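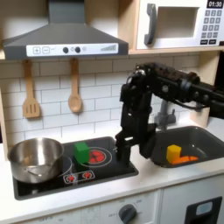
What does Soslow do all day?

We set up small robot arms for people who want to teach them everyday jobs, and then we keep those arms running. Setup, checks, repairs, spare parts, and a fair amount of time on the phone.

Who we are

Hi! I'm Morag Mackay, and I started Soslow in March 2022 with one workbench, a label printer and a very patient landlord. I'd spent years fixing packaging machines (big, loud, greasy ones) and I wanted to work on something I could lift by myself. Kumiko Matsuda came on board that May, and then Mwangi Langat, so there are three of us on the bench these days, plus Ross Cruickshank, who does our books from home and keeps asking why we need so many kinds of screw.

We do need them, Ross.

The kitchen cell

Most folks find us through Lunura, which is our name for the play kitchen cell. It's a toy kitchen with a cooktop, a sink, a pot and a few things to pick up and move, and one black arm that reaches across the whole lot. I could go on about it for hours, so I'll try to stick to how we look after it.

Setting it up starts with the kitchen and not the arm. We get the kitchen where we want it and fix it down, then we mark the floor, then we mount the base of the arm off to one side so it can get to the far burner without stretching out completely straight. An arm at full stretch shakes, and a shaky arm drops things! After that comes homing. Kumiko brings every joint to its zero mark by hand, powers up, and has the arm go to the same handful of spots: over the pot, over the sink, down to the counter. If it lands off to one side on all of them, the base has shifted. If it's only off on one, she starts looking at the joints. 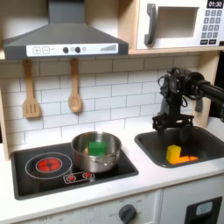
She's much better at this than I am, by the way. I tend to go straight for the software offsets and she'll already have a hex key on a loose bracket screw. We both write it down in the same log, which Mwangi started on his first morning and which is now up to 2,493 entries. Some are long. Plenty just say "checked, fine." One says "Morag, please stop leaving coffee on the controller," and I have nothing to add to that one.

Cables get more of our attention than anything else. Each one needs enough slack to get through the full swing of the wrist, and if you leave too much it catches on whatever it passes. We run the arm slowly through its whole range with a hand near the stop button and watch the loops. Then we do it again at working speed. If a cable rubs anywhere, we move the tie and start over (it's usually the tie nearest the elbow, don't ask me why).

What we do at 700 hours

Every arm we look after comes in for a proper going-over at 700 running hours. Our list goes like this:

Take the fingers off and clean them. Check the pads for nicks and shiny patches, and swap them in pairs.

Feel each joint for play with the power off. Write down which one and which way it moves.

Go over every bracket screw with the torque driver, base first, working out to the wrist.

Unplug the connectors, look at the pins, plug them back in until they click.

Home it, then run the pot test: fingers down inside the rim and back out, at slow speed.

Mwangi likes the pot test best. A pot has a rim and a curved wall, so a gripper that sits a little crooked shows up there long before it gives you trouble with a plain block. I used to think a block on a flat counter was plenty. I've come around!
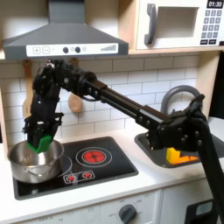

When something breaks

Send us a message and tell us what the arm was doing when it stopped. A short video is great. Please don't keep restarting it to see if it gets better, as a tired servo will get hot and take its gearbox down with it. We'll normally have you take off the one module and mail it to us, and we keep spares of the common ones on the shelf so yours can go out while the old one is still on its way in.

Our pads and finger mounts are made by Donnie Halliday at Halliday, who has a shop a short drive from us and doesn't mind when I turn up with a sketch on an envelope. We sell them under the name Nanow, in pairs, and they come with the screws.

Come and see us

Visitors are very welcome, just write first so one of us can clear you a chair. Bring your arm if it's acting up. Kumiko will probably have the cover off before you've got your coat off.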